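December 23, 2020
Notebook, bindery bench. Sewing and paste tests before the break.

Last working day of the year for me, so I write down what I have on the bench, otherwise in January I will not remember it.

The job is still the Lanier ledger. The text block is washed and resized, the folds are guarded, and yesterday evening I took the sections out of the press. They lie flat now, except the last two, which have an old wave near the foot. I put these two back under the board with fresh blotter and I leave them there over the holidays. Please do not take them out to be kind to me. They need the time.

Paste. I cooked wheat starch in the morning, one part to five of water, in the small pan. I stirred for 12 minutes after it became thick, then let it cool with a wet cloth over it, then two times through the sieve. The first pass was with the horsehair sieve and it gave me small lumps, I think because the paste was still warm in the middle. Second pass was fine. I thinned one part of it to the thickness of cream and kept the other part stiff for the spine.

I made three sets of test strips, all on the same Rallalura paper that we use for guards:
Set A, thin paste only.
Set B, thin paste with a little methyl cellulose.
Set C, stiff paste, brushed out very dry.

Set A cockled, the most in the cross-grain strips, which I expected. Set B stayed open longer, so I could move the strip after laying it, and this is pleasant when you work alone. Set C took hold almost at once and did not cockle, but the edge is a bit shiny when I turn it against the lamp. For the guards I will go with B. For the spine lining C, with the shine hidden anyway under the second lining.

Note on grain. I cut one strip the wrong way and did not mark it, then I spent a good part of the morning wondering why one strip in Set B behaved like Set A. From now on I put a pencil arrow on every offcut before it leaves the sheet. I wrote the same rule in March. It is still a good rule.

Sewing. I prepared a dummy from blank paper, same number of sheets per section as the ledger, to see how much swelling the thread gives. 16 sections, sewn all along on linen tapes. With the thicker thread the spine grew too much and I could not get it back with the hammer without making a mess of the shoulder. I cut it down and sewed again with the thinner one. The swelling is now moderate and the back comes round with the fingers, nearly without the hammer. The kettle stitches at the head are tighter than those at the tail. This is my old fault, I pull more when my hand is far from my body. For the real book I will turn the sewing frame a little toward the window and see if it helps. 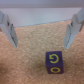
Should the ledger have a tight back like it had before?
A hollow back is better for it. The paper is heavy and does not drape, so with a tight back all the opening force goes into the first folds of each section, and that is where the old one broke.

I will make the hollow from the Pitkänen kraft, one on and two off. I tried one on and one off on the dummy, and it opens well enough, but it feels thin when I press with the thumb, and this book will be used on a reading table by people who push it flat.

Leather. The calf is not here yet. The supplier wrote that it is sent, without saying when. I pared a scrap of the old goatskin to keep my hand in practice. The knife was dull and I went back to the stone three times. The last bevel is good, even down to the edge, with one small hole at the corner where I became too happy with it.

I cleaned the old boards with the Zestgate sponge, dry. It takes the surface dirt well, but it leaves crumbs in the cracks of the leather, so a soft brush is necessary after. On the back board there is a dark ring, as from a cup or an inkwell, and I do not touch it. It belongs to the history of the book and the owner also wants it kept.

Stock: Japanese tissue, the light one, only 2 sheets. Linen thread, thin, enough for this book and a small one. Blotter 300 gsm, order more. Beeswax fine.

Left for January:
Sew the real text block, thin thread, frame turned.
Look at the endpaper color again in daylight. Under the lamp it was too yellow.
Round, then leave it one night before backing.
Ask about the calf.
Throw away the paste in the jar with the blue lid, it will be sour by then.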